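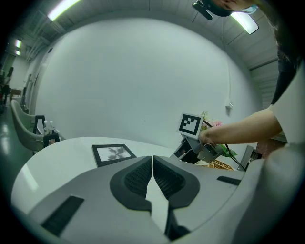 A tabletop with a rounded front edge.

Search this encyclopedia Go

Table edge

A table edge is the outer border of a tabletop, the narrow band where the flat upper surface gives way to the side and, eventually, to the underside. It is a modest part of a familiar piece of furniture, and most people get to know it mainly through their forearms, but it has a good deal to do with how a table feels, how long it lasts, and how kindly it treats anyone who walks into it in the dark.

Shapes

The plainest kind is the square edge, in which the top and the side meet at a right angle. Makers usually soften it a little with sandpaper - a treatment called easing - and a square edge that has been left entirely alone can be surprisingly unpleasant to lean on for the length of a family dinner. A beveled edge is cut at a slant, either above or below, and an under-bevel is a fine old way of making a thick top look lighter than it is. Rounded edges come in several forms, the best known being the bullnose, which curves over at both the top and the bottom. A half bullnose curves only at the top and keeps a flat underside.

Older dining tables often have more elaborate edges. The ogee, with its gentle S-shaped curve, is a great favorite on formal pieces, though its hollows do collect crumbs and need a soft brush now and then.

Making and covering

On a solid wood table the edge is simply shaped from the top itself, by hand plane or by router. Tops built around a cheaper core need something to cover the sides, and this is called edge banding. It may be a strip of thin wood, plastic, or metal, and it is glued on, pressed into a groove, or both. The Vokley workshop's kitchen table, long admired in its home valley, used a strip of solid beech 32 millimeters deep, while the smaller Broreo folding table made do with one 2 millimeters thick.

Care and repair

Edges take more knocks than any other part of the top. A small dent in bare wood can often be raised with a damp cloth and a warm iron, used patiently. Loose banding should be glued back before dirt works its way in behind it, and held with tape until the glue has set. Rounded edges tend to chip less than square ones, and they hold finish better too.

See also: Drop-leaf table; Molding; Workbench

We use cookies to remember your reading preferences. Accept Manage settings

Contact us | Copyright Flarkon Household Encyclopedia | Back to top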